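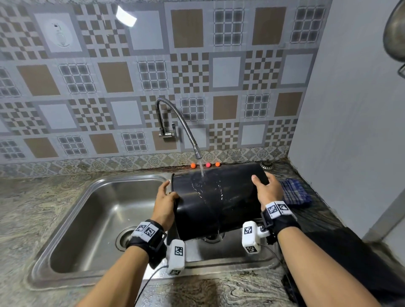
3.2 Washing of oversized vessels

Dishes that fit fully inside the basin made up most of the washing episodes in the household survey. A smaller group, 54 of 567 episodes, involved vessels too large to be set down flat in the sink. These episodes are treated separately in this section, as the work they require differs in posture, water use and the amount of counter space taken up.

Large vessels were most often laid on their side and held in place with one hand at the rim. The outer wall was rinsed first in the majority of cases, and the vessel was then turned by stages under the running water. Households in the Elwood group tended to keep the faucet open during turning. Those in the Rastik group closed it between turns, a habit that several respondents linked to water metering in their buildings.

Figure 2. A large black cylindrical vessel held with both hands across a single-basin stainless-steel sink. Water from the gooseneck faucet falls on the top of the vessel and runs down its side. The vessel reaches past the basin onto the granite counter at right.

Overhang of the kind shown in Figure 2 was recorded whenever any part of the vessel rested on or passed over the counter. Its main effect was on the surrounding surface. Respondents reported wiping the counter after washing a large vessel far more often than after washing plates or cups, and many did not think of this wiping as part of the dishwashing task. Time diaries that record only the washing itself will therefore understate the work.

Faucet height was a further factor. Where the spout could be raised or bent clear of the basin, respondents described turning the vessel as easy. Low fixed spouts led some households to wash their largest pots in a bathtub or outdoors. The coding rules for such cases follow Farooqui and are given in Appendix B. Episodes begun at the sink and finished elsewhere were coded by the place where rinsing ended.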